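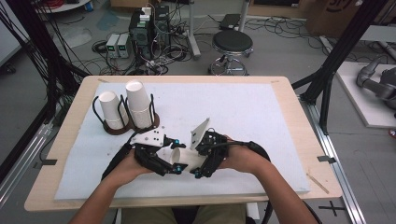

Call for Participants: Hand-Held Gripper Sessions, Grinaldale Robotics Club

The Grinaldale student robotics club is looking for people to record short table-top tasks for its manipulation project. You do the task yourself, seated, with a gripper strapped over each hand. The recordings are used to train the club's two-arm controller, which the team is entering in the Hattar Student Challenge.

We have 1,000 usable recordings so far. The goal for this round is 3,247.

What you will do

Most of the work is with white paper cups and a wire cup holder on a foam board. A typical task is to pick up a cup, turn it on its side between the two grippers, pass it from one to the other and put it back in the holder upside down. The student running the session reads out each task and resets the board. If you drop a cup, leave it and wait for the next start – dropped runs are kept in a separate folder.

Sessions last 2 hours with a break in the middle. The first one includes practice time, and nothing from that part is saved.

Who can take part

Anyone 18 or over, enrolled or not. No robotics or programming background is needed. You should be able to sit at a table and hold your arms forward for several minutes at a time. Left-handed participants are very welcome, as we have few so far.

Please take off watches, rings and bracelets before you start. Short sleeves are easiest with the straps. Closed shoes are required in the workshop, and there are cables on the floor, so leave bags at the door.

Pay

Participants get a Grekville campus store card after each completed session. Students in the Keson introductory course can take lab credit instead – tell us which you want when you sign up.

Places

There are 10 places in this round. Sign up by 2026-06-14 on the sheet outside the workshop or by writing to Ailbhe Nic Giolla, session lead, through the club page. Give your name, the hours you are free in June and whether you are left- or right-handed. You will get a reply with a time and a consent form to read before you come in.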